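Notebook – Wandley cell, teleop demos, mug pick
November 29, 2022

Continued from the block pick set. Same controller, same home pose, control rate unchanged. Task for this batch is a side grasp on the mug body, lift, hold, set down, retreat. Operator drives the arm from the handheld controller and ends each episode with the left button.

Setup
Episode count at start of session: 2189. Table wiped, wall panels left as they were. Gripper opening set to full before each run. Speed cap lowered to 103 mm/s for the approach because the old cap made the last part jerky in the replays. Lift and retreat still use the old value.

Start condition
Mug upright, handle pointing away from the gripper, so the fingers meet plain wall. Jaws open, at mid-height of the mug, with a clear strip of table between the upper fingertip and the body. Do not start with the finger already touching; the policy from the Magsi set learned to skip the approach that way.
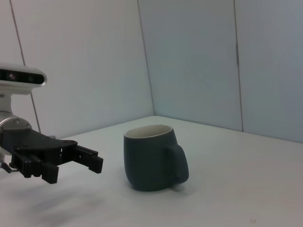 Approach and close
Drive straight in, no wrist roll. The body is wider near the base and not quite regular, so closing low gives a different contact each time. Aim for the middle. Close only when the mug is well between the pads. If one finger pushes the mug first, back off, open and try again in the same episode – corrections are wanted, but keep them under 2 per episode.

Problems
Gripper status message lags the command. In the log the close shows up late against the wrist video, so the labels need a shift before training. Tried the offset from the Kerkbridge arm and it was too large. Left the raw timestamps alone; correction goes in the export script.

Dark glaze on a pale table segments cleanly. The gripper shadow gets picked up as part of the object in a few episodes. Threshold to be checked before the next export.

To do
Record the handle-toward-gripper start as a separate set, not mixed in.
Cut episodes longer than 700 steps.
Send the first export to Prurnbridge in December, after the time shift is fixed.
Check cable slack at the wrist before the next session.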